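Robot Learning for Handling Tasks
Handout 5: Learning from demonstration when the view is blocked
Tutor: Tania Bhattacharjee

Read this before the practical. The first half covers the method and the second half covers the result we will argue over in class. Bring your notes from Handout 4, as the loss function is not repeated.

1. The problem

A policy trained by imitation maps what the cameras see to what the arms should do next. In the simple case the camera has a clear view of both grippers and of the object. With plants, cloth and cable that case is rare. Stems cross each other, leaves hide the grasp point, and a petal close to the lens can cover a corner of the picture. Thin leaves also change colour a good deal with the light behind them, so a policy that leans on colour alone will do badly by a window.

2. The method

Öztürkmen and Polat call their approach Lodska. It has two stages. In the first, a person drives both arms through the task and the joint positions are saved along with the camera views. In the second, the policy is trained on those views with patches masked out, and it must still predict the next 10 joint positions. The masks are cut to the shape of leaves and stems. Square masks were tried first and gave a policy that coped well with square masks.

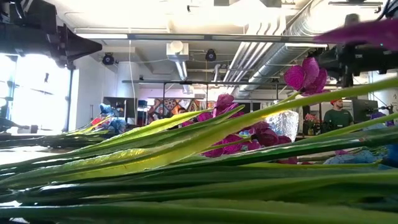

Fig. 1. Fixed camera view with two black arms, flower stems in the foreground and crumpled foil among the blooms.

Look at Fig. 1 with the method in mind. The stems fill the lower half of the view, and the foil throws back bright highlights that a simple edge detector may take for an object boundary. Ask yourself which parts you would mask in training and which you would leave alone.

3. The result

The comparison used a baseline with no masking, called Lo in the tables. Each policy was given 20 trials per layout. On open layouts the two did equally well. On crowded layouts Lodska finished more than 5 trials ahead, and most of the gap came from the reach – once a stem was held, both policies placed it about as well as each other.

Two cautions. The layouts were set by the same people who drove the arms, so they may be kinder than they look. Hendrik Leemans has also pointed out that masking makes the policy slower to react when a stem slips, and the paper does not measure this.

4. For the practical

Work in pairs. Load the Herorow set, train once with masks and once without, and keep the seed at 99 for both. Plot the error for each arm separately. Brian Mwakalinga will be in the Pergate lab for questions. Plots are due on 27th August, with one paragraph on where your two policies differ most.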